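Sarnex pauses home trials after hand-held grippers fail to release

February 5, 2019

Sarnex has paused its household handling trials in Jokstead after a fault in its hand-held grippers left the finger pads closed when the trigger was let go. The company said one operator had a bruised thumb. There were no other injuries.

The grippers are used in pairs, one in each hand, to record how people pick up and put down everyday things at home. The recordings are then used to train robot arms built by Zürcher, the project's industrial partner. A camera sits on each tool and films the fingers at work.

According to a notice sent to households on Monday, the fault showed up during a session in which soft toys were being packed into boxes. The right-hand gripper closed on a toy and stayed closed. The operator tried to free it with the other hand, and the linkage let go suddenly and caught the thumb against the housing. The session was stopped at once.

Sarnex then called in all 42 grippers in use in the town. Tests at its workshop found the same fault in 4 of them. In each case a return spring inside the body had slipped partly off its seat, so the fingers could be pulled shut but did not always open again. The problem was more likely after long use and with thick, soft objects, which need a wider opening and a longer pull.

The affected springs all came from one batch, fitted in December when the grippers were serviced. The company said its service checks at the time were done with a hard plastic block and would not have caught the fault. 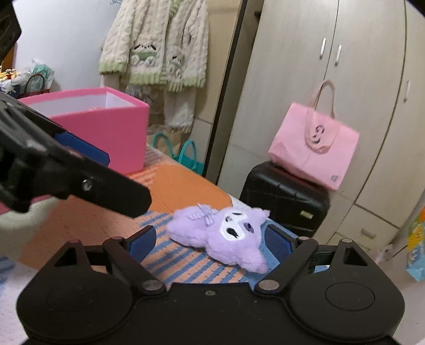
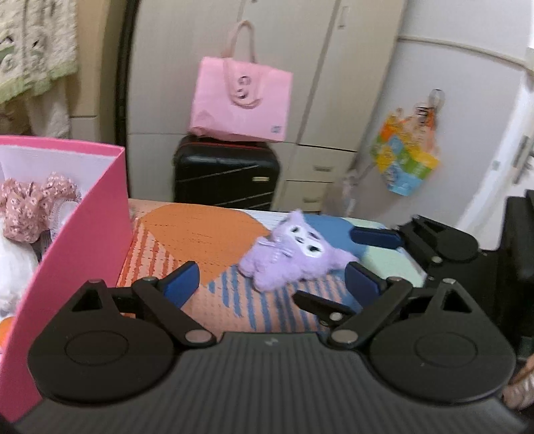 Packing work with a plush toy in a bedroom, using paired hand-held grippers.

By the Vundis news desk
Staff report

The pause affects 14 households that had sessions booked this month. Sarnex said they will be paid for the canceled time and offered new dates. Homes that still have equipment should leave it in its case and wait for pickup. People should not open the housing or try to push the spring back into place.

The company is also going back through its recordings. A total of 142 sessions were made with grippers from the December service, and each will be checked for moments when the fingers stayed closed after the trigger was released. Those parts will be taken out before the material goes to Zürcher. A gripper that holds on too long could teach a robot arm to do the same, the notice said.

Zürcher said none of its own machines use the spring and that work at its plant is going on as normal. It has put off a planned demonstration of folding and packing tasks until the checked recordings arrive.

Two changes will be made before trials start again. The spring seat will get a deeper lip and a small retaining clip, and each gripper will have to pass a test with a soft object at the start of every session. Operators will also be told to put a stuck gripper down and switch to a spare. The old instructions said only to "work the fingers loose," a line that has now been removed.

The town's product safety office said it had received a report from Sarnex and had asked to see one of the failed grippers. It has not ordered a recall. The tools are not sold to the public.

Sarnex did not give a date for the trials to resume. Households with questions can call the number printed on their booking letter.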